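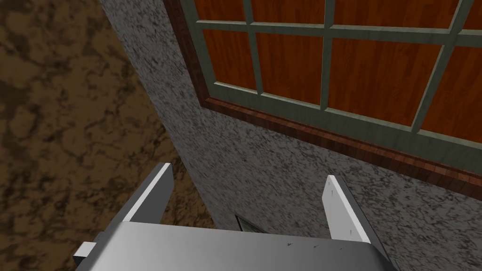
Plurudine Notes, Issue 80, page 2

A season at the windows

If you have walked past the back desks in Foley lately and heard someone say "left a bit, left a bit, no, your other left" to an otherwise quiet room, you've heard the window sessions. They are going very well and I have been itching to write them up!

For anyone who joined after the fall planning meeting: we are teaching a policy to bring a gripper up to a window in a simulated house, line up with a chosen part of the frame, and stop at a sensible distance. It learns from examples. A person drives the gripper through the approach, Clelum records everything (what the gripper's camera sees, what the hand controller was doing, where the fingers were), and the run goes into the pile. Then you press reset and go again. The house is called Kaststead, and by now I could find my way around the outside of it in the dark.

The pile currently stands at nearly 70 keepers. The target for the first training round is 80, so we're close, and the last stretch is all steep-angle work, where you come in from below and off to one side and the whole window slants away from you. Those runs take patience. A window bar that you know perfectly well is level runs downhill across your screen, and your hand wants to tilt to match it. Róisín Ó Briain drove the first batch of these and had the good sense to write down what she was doing while it was still fresh. Her notes are pinned above the controller, and I'll pass on the parts that helped me most.

Pick your spot on the frame before you move. A corner of the sash, a place where two bars cross, whatever you like, but choose it and stay with it. If you change your mind halfway in, the recording shows a gripper wandering from one idea to another, and the policy will happily learn to wander.

Watch the gap between the fingers. When you're driving from the gripper's own view, the palm takes up a lot of the bottom of your screen and the fingers stand up in front of you like a pair of goalposts. Keep what you care about in that gap for as long as you can. The left finger is the one that usually gets in the way on the low approaches. A small roll of the wrist will often clear it, and a small roll is a lovely thing to have in the data.

Go at the speed you would like the robot to go. We all start out too fast, then get nervous near the wall and creep. Chi-keung Peng plotted the first couple of dozen runs by speed and you could pick out the driver from the shape of the curve, which made for a very funny lunch. Mine looked like somebody parking a boat.

Keep your wobbles! I want to say this one loudly. If you drift off line and then bring it back smoothly, save the run. A learner that has only ever seen perfect approaches doesn't know what to do the first time it is a finger's width off, and it will be off. Good recoveries are some of the most useful minutes we have. What we throw out are the runs where the driver stopped to talk, bumped the wall and carried on, or forgot which target they had called.
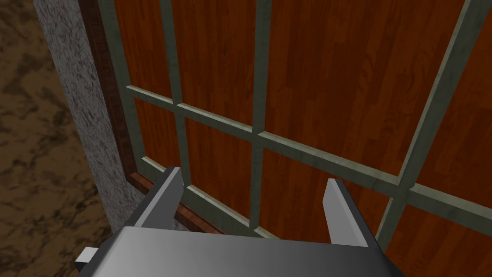 In Kaststead, on the gripper's camera: open fingers, green window bars, and wood grain beyond.

People keep asking me about the surfaces, so a word on those. Kaststead is dressed in speckled stone, brown marbled ground and a great deal of wood grain, and the grain shows through the whole window grid as well as on the frame around it. It's busy stuff to look at, and I have grown very fond of it. A busy surface gives the vision side plenty to hold on to, but it also gives it plenty to get wrong. Digby McAlister's worry from the beginning has been that the policy will fall in love with the wood and stop paying attention to the bars, and then fall apart the minute we show it a house with different trim. So his plan for April is to repaint. Same house, same windows, same starting positions, new textures, and then we drive a smaller set in the new colors and compare. I can't wait to see that comparison. I have a bet on it with Orla Ní Chonaill (a bag of the good oranges), and I will report the result whichever way it goes.

Orla, meanwhile, has been doing the job I would least like to do and doing it cheerfully: labeling. Every keeper gets a plain-language line saying what the driver was going for. "Come up to the lower left corner of the window." "Line up with the crossing nearest the middle." It sounds like nothing until you try to be consistent over an afternoon. Is it a bar or a rail? Is "left" the window's left or the gripper's left? We settled on the gripper's left, and please, please use that if you add labels yourself. We settled on "bar" for everything inside the frame, too, apologies to anyone who knows real windows. Several early labels have been rewritten to match.

Two changes to the setup since the last issue. The first is that Clelum now shuffles the starting pose a little on every reset, so you won't be dropped into the same spot twice in a row. It was getting too easy to drive from memory, and my own runs had started to look like photocopies of each other. The shuffle can be annoying, and once in a while it starts you so close to the wall that there isn't much approach left to record. Just reset and take the next one. The second is Eoin Nic Giolla's replay viewer, and I could go on about it for a page. You can scrub through a run, see the hand controller trace underneath the camera view, and flag the moment where something went sideways. Before this we were squinting at folders. Now reviewing a run takes less time than driving one, and I've noticed that everybody who spends half an hour in the viewer comes back a better driver.

A small trial, since you'll hear about it anyway: Chi-keung trained a quick policy on the runs we had in hand, mostly to check that the files load and the whole chain holds together. Nobody should get excited about how it drives. It heads toward the window more often than away from it, it likes the left side much more than it should, and at the end it hovers. The left-side habit is very likely ours, as most of us are right-handed and swing in the same way. So if you are left-handed and have never touched a controller, we would love to have you. You will be terrific for the dataset.

Sessions are open to anyone in the Foley office who wants to try. No experience needed, and the first few runs are practice and don't get saved unless you ask. Bring something to drink and leave it on the other desk. Put your initials in the driver field every time, and write the target in the notes box before you start moving. If the controller feels sluggish, unplug it, wait a moment, and plug it back in before you go looking for anyone.

Labels for the current batch need to be in by 28 Feb 2018. Orla has the list of runs that are still missing theirs, and Eoin will show you the viewer if you catch him before lunch.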